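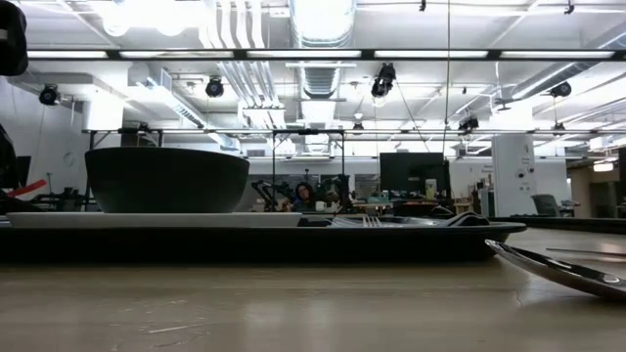

Tray dinners, or how I finally got excited about setting the table

I have a confession that will surprise exactly zero of my regular readers: I love a tray. I love a tray the way other people love a good notebook or a new pair of running shoes. When I was little my grandmother would bring soup on one when we were home sick, with a real napkin and everything, and I swear half the cure was in the presentation.

So this February I decided I was going to eat my dinner off a properly set tray every night for a month. No standing at the counter, no eating out of the pan (I see you, Celina Krajewska, and your saucepan noodles). I told Celina the plan and she said, "That's a lot of washing up for one bowl of soup." She had a point! But I did it anyway, and I had such a good time that I want to tell you how it went.

The tray first. Mine is long and black with rounded corners, and the length is the whole secret. A short tray turns into a puzzle as soon as you add a second dish. With a long one you get a place for the food, a place for the fork and a place for the napkin, and they all sit side by side like they were meant to. I measured my kitchen table before I went shopping and wrote 38 inches on the back of my hand as the most I could give up, then washed my hands and had to measure again.

My set-up goes like this, left to right. White rectangular plate, dark gray bowl in the middle of it, fork, cloth napkin. I tried the bowl straight on the tray for the first few nights and it looked gloomy, all that dark on dark. Slide a flat white plate under it and suddenly the bowl looks like it came from a restaurant! The plate also catches drips and gives you a spot for bread, and I am very much a bread person.

I went back and forth on the bowl. I had a cheerful yellow one picked out, and then my neighbor Bjarke Zoëga let me try his charcoal one for a weekend and I was sold. Anything orange or green looks fantastic in a dark bowl. Carrot soup, squash, a big heap of peas with butter and too much pepper. Mashed potatoes look good too, which I did not expect. The only thing that flopped was black bean soup. I could hardly tell where dinner stopped and the bowl started.

Then napkins. I used paper for years, and I'm not going to lecture anybody who still does, but cloth is so much nicer to pick up. I fold mine in half and then over again and don't press it down, so the top stays soft and curvy. Ironing is out of the question in this house. Dark gray hides tomato sauce like a dream, and I own five of them now, enough to get me to laundry day if I'm careful with the chili.

Forks go tines up, between the plate and the napkin. Ruby-Lee Lockyer, who taught me everything I know about hosting, puts hers on top of the napkin and thinks mine look lonely out there on the tray. We have agreed to disagree. I like being able to grab the napkin without sending the silverware flying.

A few things I picked up along the way:

Carry the tray with the heavy end closest to you. I learned this with lentils.

If your table is wood, lift the tray, don't drag it. Mine has plenty of fine scratches from before I knew better, and I've made peace with them.

Leave some bare table at the end. I kept wanting to fill the space with a candle or a little vase, and every single time I ended up moving it so I could put my elbow somewhere.

Keep a spare plate handy for seconds. I use a shiny stainless-steel one because it weighs nothing and it can't chip, and you can knock it against the sink all day long.

Did I make it through the whole month? Almost! I missed two nights, one because I was out at Tamsin Mbeki's for dumplings (her table, her rules) and one because I fell asleep on the couch at seven with a box of crackers. But I ate slower, I put my phone in the other room more often than not, and I tried soups I'd been bookmarking forever. The squash one with ginger has been made more than 5 times already and I have another pot of it going as I type.

Celina came over for the last tray night and I set one for her too – bowl, plate, fork, napkin, the works. She took a picture of it before she ate. Then she asked where I got the napkins.

Next up I want to try a breakfast version, with a smaller bowl for oatmeal and somewhere safe for the coffee. If you have a favorite tray, or a bowl you reach for every night, tell me about it in the comments. I want to know what goes in it, too!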